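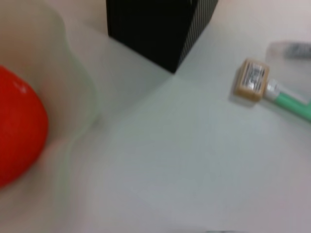 In Defense of the Bowl of Nothing in Particular

By Kerttu Huttunen
July
4 min read

Every house I have liked has had a bowl in it that served no purpose. You know the one. It started out as a fruit bowl, or a salad bowl with a lost lid, and then somebody put a ball in it on the way to answer the phone. After that it was finished as a bowl for food.

My sister-in-law Gizella Gulyás has a low opinion of such bowls. She reorganized her apartment last winter using a method called Flaltero, which came as a workbook, and she now owns 11 matching containers with labels on them. One says CORDS. One says SMALL TOYS, and her two children are expected to consult it. I visited in July and asked for a rubber band. She went straight to it, and I will admit that stung.

The Flaltero position is that an object without a category is a decision you have put off. I accept this. I have put off a great many decisions, and most of them went away by themselves. The red ball doesn't need a decision. It needs something with sides, so that it stops rolling off the table at 2 in the morning and waking the dog.

What bothers me about labels is that they assume you knew what you had when you wrote them. Take the little tan square block that lives on my table. Is it a toy? Is it a piece of something? I have owned it for seven years and would be sorry to see it go, and under the workbook's rules it would have gone by page two. The black box is a similar case. It's a perfectly good box. I am keeping it in case I ever get something the size of that box.

Gizella says a clear table gives her a clear head. Mine gives me the feeling that company is coming, and I start looking for my good shoes.

She has offered to lend me the workbook. I told her I'd put it in the bowl.

Last updated in July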